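4. Rules for collection with hand-held grippers

4.1 How the rules came to be written

The first version of our collection protocol ran to one page and was universally admired. It was also ignored. Operators agreed with every line of it and then did whatever the object in front of them seemed to call for. By the time we audited the Drirneo set, we had 3,783 recorded grasps and at least four private theories of what a grasp was. One operator ended each recording when the jaws closed. Another ended when the object had been set back down, and a third ended, as far as we can reconstruct, when he felt it had gone well.

The second version, drafted by Gautier and Lennox, is the one reported here. It has 48 rules. We tried for fewer and failed. Most of them exist to settle an argument that had already happened twice, and we have left the wording as blunt as it was when tempers were short.

4.2 Start and stop

A recording starts with the jaws open and clear of the target. It ends with the jaws open and clear again, and the object at rest. Anything in between belongs to the episode, including hesitation, regrasping and drops. Rule 7 forbids restarting after a fumble. This was the least popular rule in the document, and Bouvier objected to it in writing — his objection is longer than the rule. We kept it. In the Drirneo set, fumbles had been tidied away so thoroughly that the policy trained on it had never met one, and its first drop on the bench left it closing patiently on air.

4.3 Soft objects

Rigid objects caused little disagreement. A mug is held or it is on the floor. Soft objects were another matter, and Rules 19 to 26 deal with them alone. The operator brings the pads in from opposite sides, closes until the object moves with the tool, and stops. Squeezing further "to be sure" is logged as a fault. Long fur and loose fabric must be kept out of the linkage, and the pads are inspected for lint at the start of every session and after every 158 grasps, a number that was the outcome of a negotiation between Ferrand and Jacquet and has no other basis.

4.4 Surroundings

Rule 31 says that a home is to be recorded as it stands. Operators may remove names, addresses and anything the resident asks to have removed. They may not clean. In the Savura pilot, tables had been cleared so carefully beforehand that every home looked like the same rental the day before the keys went back, and 700 episodes taught us mainly what a bare table looks like. Clutter at the back of the table and beyond it is now left alone, and the resident is told so in advance, which some find a relief and some take as an insult.

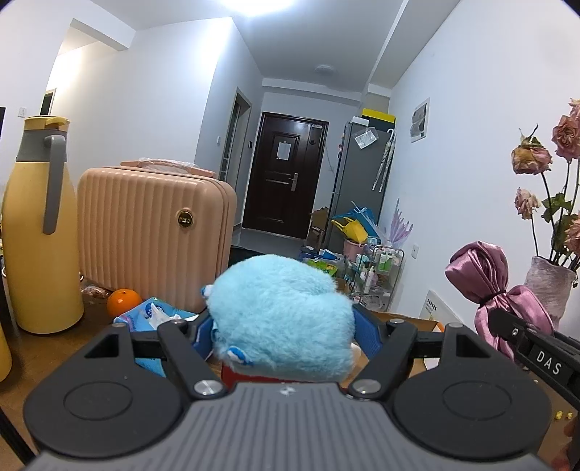 Figure 4. A light-blue plush toy between the grip pads of a hand-held gripper, above a brown tabletop in a home.

Who decides whether a doubtful episode is kept? The reviewer decides, and the reviewer must be someone other than the operator who recorded it.

Under the first protocol, operators judged their own work and were found to be excellent. Rule 40 hands the decision to a second person, who sees the recording without the operator's notes and marks it kept, kept with fault, or rejected. A rejection needs a rule number. "Looks odd" was accepted for the first two weeks and then withdrawn, after it became the most common entry in the log.

4.5 Changes to the rules

Rules may be changed only between collection rounds. The version number is written into each episode, so that data gathered under Version 2 can't quietly pass for data gathered under Version 3. Requests for changes go to Gautier, who asks for the episode that prompted them. Requests that arrive without one are filed for the June revision.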